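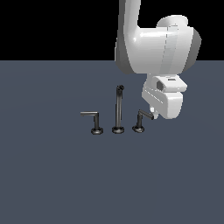
The simulated arm at the right-hand faucet handle, from the Sasthorpe open day. (Courtesy of the Vilden project)

I can't fix a dripping tap to save my life, so I was a little embarrassed to spend most of my visit to the Sasthorpe open day watching a robot practice on one.

The faucet lives inside a computer, and so does the arm. The Vilden project had it up on a big screen by the door, and I planted myself next to the engineer running the demo and asked her everything I could think of.

Why a faucet, of all things?

"Because you've got one at home and you never think about it," she told me. "A handle only moves one way. Push it the wrong way and you're fighting the thing. The arm has to learn that, and I'd much rather it learned it in here than in my kitchen."

She said the program gets 500 tries at a handle before anyone looks at the score. The best run so far got 455 of them right, and she was pretty frank about the others. "Some of them it just waves at the handle and goes home. I've watched it do that with my head in my hands." 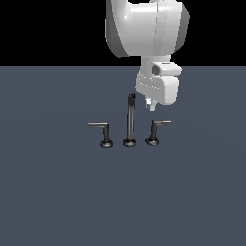
Fingers over the faucet set during the demonstration. (Courtesy of the Vilden project)

I asked about the black sky and the bare floor - it all looks a bit like the moon to me. She laughed and said pretty costs computer time. "We'll add a sink later. People always ask for the sink!"

She came to this from a plumbing supply counter in Warkham, where she worked for 11 years before going back to school, and she still gets picky about fittings. When a boy behind us asked if the robot could do showers too, she gave him a very serious answer about mixer valves that went on longer than he wanted (I loved it).

The team has 2 real arms over at the Pant workshop, and the plan is to move the program onto one of them in March. I wanted to know if she was nervous.

"Sure. Real handles stick. Real handles have soap on them," she said. "Ask me again when there's water in the pipe."

I've already asked if I can come.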